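The Oddale job was simple on paper. I sit at my desk in Haltunside with the controller in my lap, drive an arm in a made-up room, and every clean run goes off to Ko, which is what we call the model. It pays by the run and I had 62 to hand in by teatime.

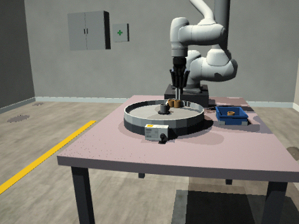
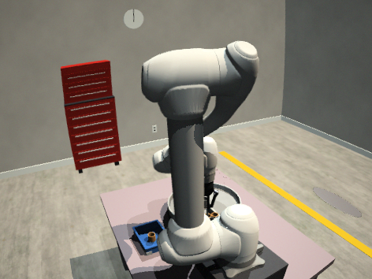

I'd done 23 of them when Ko began practising on its own between my goes, and I let it, because my tea was going cold. You get fond of a learner. It had picked up my habits - the little wobble before the grip, the silly pause over the blue bin, even though there was already an orange piece sitting in it and it should have known the way. I never meant to teach it that pause! I only ever stop there to scratch my nose.

So on run 46 I kept my hands still and watched. Ko hovered, waited just as long as I would have, and I found I was scratching my nose for it.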